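Open day at Mundari, 10/19/23
Words and pictures by Brodie Lockyer

Mundari have been telling the local papers that home robots will be tidying our bedrooms before long. They threw the doors open for an afternoon, so I went along to see how much of that I could believe. Entry was free, the tea was 2 pounds, and my visitor badge said 687, though I never saw a queue.

The welcome talk came from Boyang Kang, who runs the home tasks group. He was polite and quick, and he didn't dodge questions, which I'll give him credit for. He said the hard part is soft things. Cups and boxes keep their shape when you grab them. Toys, socks and pillows don't. The group's answer is to have people do the chores with a gripper held in the hand, record it all, and let the machine learn from the recordings.
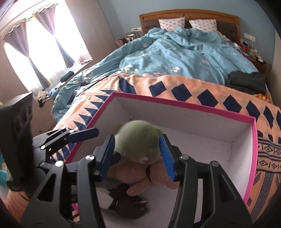 I asked how many goes a machine needs before it can manage one job in one room. Kang said it depends on the job. I asked again over the tea and got the same reply with more words in it.

My main doubt is a simple one. When a person is holding the gripper, a person is doing the thinking. Picking a green soft toy out of a pink-rimmed box is no trouble for anyone over the age of 4. I'd want to see the same thing done with all hands off before I got my wallet out, and that wasn't on the programme.

A man from Stevens, who make motors, told me I was being unfair and that every new machine looks slow at first. Perhaps. He also gave me 19 leaflets to pass round at work, and I have kept one.

The next open day is planned for January. Kang promised a robot working by itself in a room it hasn't met before. I've put my name down.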